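January 2020

Back from the open day at Renbridge and far too awake to go to bed, so I'm writing it all down while I still have it. My feet ache and I have a pocket full of leaflets I will never read.

Got the 711 bus out, which dropped me at the wrong end of Farkarstead, so I walked the last bit along the canal and came in with wet shoes. They gave us all stickers at the door. Mine said visitor 292, and the man behind me was very pleased to be 293. Tea was free, cake was not.

The first hour was talks. Vinzenz Plattner did the one on grippers and was so good! He talks very fast and draws on everything, including his own hand at one point, to show where a fingertip squashes when you pick up a coin. I wrote three pages and can read perhaps one of them. The Aigner people came after him with a lot of slides on warehouses and I drifted a bit, I'm afraid.

Then downstairs to the demonstrations, and this was what I'd come for. Waltraud Zaugg runs the bin picking and she let us stand right up by the table (well, behind a line on the carpet). The arm is smaller than I had pictured and quieter too – more of a hum than a whirr. You get to hear the little puff of air before you see anything move. I stayed through two whole turns and went back again after lunch.

What I liked best is that it's all ordinary stuff, the sort of thing from under the sink or the bottom of the toy box, and it has to work out for itself where to take hold. She said they have logged 2,498 tries since March and that the soft things are still the hard ones. I asked whether it ever gets fed up and she laughed, which was kind of her. 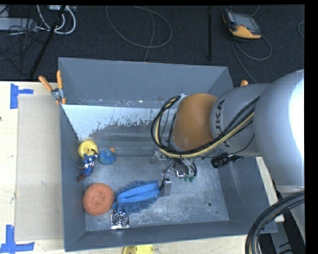 The KUKA arm in the bin, next to the blue brush. Scouring pad on the left.

Must look up the Momach book Vinzenz mentioned, and email Waltraud to ask if they take people for a day in the summer. I wrote her address on the back of the bus ticket, so don't throw that out. Shoes still on the radiator.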